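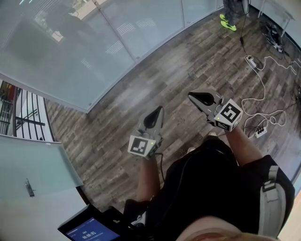 *Page last changed: 28/04/2019*

# Sado and Buvis hand-held grippers: common questions

**What are you comparing?**
Two finger sets for the hand-held grippers, Sado and Buvis. Both fit the same housing and both are used in pairs, one gripper per hand. Lachlan Rakena runs the trials at Jendasum. Bevan Waaka looks after the tracking software.

**What are the printed cubes for?**
Each gripper has a cube with square black-and-white markers on its faces. The software reads the markers and works out where the gripper is and which way it's pointing. Keep tape, stickers and fingers off the faces.

**What does the green light mean?**
The gripper has power. It doesn't tell you that the markers are being read. Check the log for that.

**How long is a take?**
45 seconds. The timer starts at zero each time. If you stop early, save the take anyway and mark it short.

**How many takes do you have so far?**
344 with Sado and 328 with Buvis. We threw out nine from March after a settings change and those are not in either number. 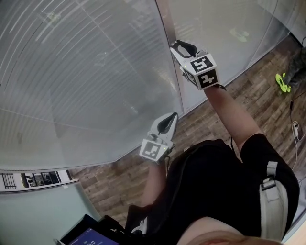 **Can I reach as far as I like?**
Yes, within reason. Tracking is good with one arm out at full stretch and the other held close. It gets worse when one cube passes behind the other, so try not to cross your hands. If you have to, go slowly – the software usually picks the cube up again.

**Which fingers are better?**
It depends on the object. Sado closes more evenly on soft things like cloth. Buvis is better on thin edges, and it held a sheet of card where Sado dropped it. We haven't settled on one for the full set of trials.

**Do I need to calibrate after changing fingers?**
Yes. Open and close each gripper fully, left first, then right. Wait for the log to show both before you start a take.

**One gripper has stopped tracking. What now?**
Check the cable at the gripper end, then wipe the cube with a dry cloth. If it still doesn't come back, restart the Waaka reader (named after Bevan, who wrote it). Don't unplug a gripper during a take.

**Can left-handed people take part?**
Yes. Put "L" in the notes field.

**Where do I send problems?**
To Lachlan, with the take number and the finger set. Reader crashes go to Bevan with the log attached.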